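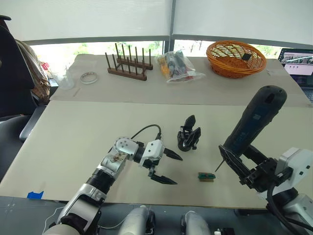 卷帘

卷帘是一种以整幅面料卷绕于横管之上、可上下收放的窗饰，多用于办公室、学校、诊所，以及一切不愿意在窗帘上花心思的场所。按面料可分为全遮光、半遮光和透光三类，按操作方式可分为拉珠、弹簧和电动三类。颜色理论上不限，实际上以白色、米色和介于两者之间、各厂家另起名字的若干颜色为主。

构造

一副普通卷帘由卷管、面料、底杆、支架和制头组成。卷管多为铝制，管壁过薄时中段会下垂，面料随之起皱，形成俗称“八字纹”的斜向褶痕。厂家通常把八字纹解释为安装问题，安装工通常解释为面料问题，住户则在两种解释之间生活若干年。

底杆藏在面料下缘的套筒里，作用是以自重把面料拉平。杆太轻，帘子遇风便飘；杆太重，遇风便敲窗台，声音在夜里格外清楚。制头装在卷管一端，内有扭簧，靠摩擦抱紧轴芯，使帘子停在任意高度。所谓任意高度，在使用三四年以后往往缩减为两处：最高处和最低处。

面料

遮光面料一般在聚酯基布背面涂覆丙烯酸发泡层，透光面料则多用聚酯丝包覆聚氯乙烯后织成网状，业内称为阳光面料。阳光面料以开孔率标示疏密，常见为百分之一至百分之十。开孔率为百分之三的面料，白天由室内可隐约看见室外，夜里开灯后情形相反，不少租户是在对面楼的邻居开始点头致意之后才了解到这一点的。

浅色面料反射热量较多，但会把光散射到整个房间，正对窗户的屏幕因此发白；深色面料眩光较少，看出去也更清楚，吸热却更多。采购者多半选择浅色，因为样品册翻开第一页就是浅色。

沿革

以布卷窗的做法出现很早，具体起于何地说法不一，各地的窗饰行业协会都倾向于认为起于本地。弹簧卷管在十九世纪得到推广，管内装有螺旋弹簧和棘爪，轻拉一下即可自动回卷。棘爪失灵时回卷同样自动，只是速度不由人决定，这一场面后来为早期滑稽电影提供了稳定的素材。

拉珠制头普及以后，弹簧式逐渐退居次席。普拉登（Pladen）公司曾以“米兰达”（Miranda）为名推出一种双层卷帘，前层透光，后层遮光，共有136种颜色组合。据该公司后来的产品手册，订单绝大多数集中于白配白。手册再版时，颜色表由四页减为半页，并将此举称作“精选”。

电动卷帘把电机装入管内，以遥控器或墙面开关操作。祖利克（Zullik）早期的一款遥控器可同时控制整层楼的帘子，也只能同时控制整层楼的帘子。该型号停产后，仍有会议室沿用至今，开会前需先征求隔壁同意。

安装与测量

卷帘分内装与外装。内装时支架固定在窗洞之内，外观整齐，但卷管两端要容纳支架和制头，面料总比窗洞略窄，两侧各留一道光缝。全遮光面料的“全”字只对面料本身负责，不涉及光缝。外装时面料宽于窗洞，漏光较少，代价是墙上多出一条横管。

宽大的窗面通常分作数幅并排安装。相邻两幅如由不同的人放下，底边几乎不可能平齐，办公室里由此产生一类专门负责把它们拉平的人，此项职责从不见于岗位说明。

测量窗洞应在上、中、下三处取宽度，内装以最小值为准。住宅窗洞三处数值完全相同的情形在文献中有记载。

安全

环形拉珠对幼儿有缠绕勒颈的危险，应以固定器绷紧在墙上，婴儿床和可供攀爬的家具不宜靠近。许多国家和地区已限制或禁止在住宅中使用可自由垂落的拉绳。固定器一般随货附送，装在一只小塑料袋里，安装完毕后常在抽屉中找到。有幼儿的家庭宜选用无绳或电动产品。

耐用性

制头寿命以升降次数计。巴尔通（Baltton）的标准型标称4000次，按每日升降一次计算可用十年有余。办公室里的卷帘则多半在入住当周放下，此后不再升起，寿命几近无限。

清洁

日常以软毛刷或吸尘器低档除尘即可，局部污渍可用湿布轻按，不宜来回擦拭，以免留下一块比周围干净得多的圆斑。涂层面料不可机洗。洗过的人一般都知道。

参见：百叶窗；罗马帘；窗台；遥控器的遗失

本条目最后修订于2021年5月4日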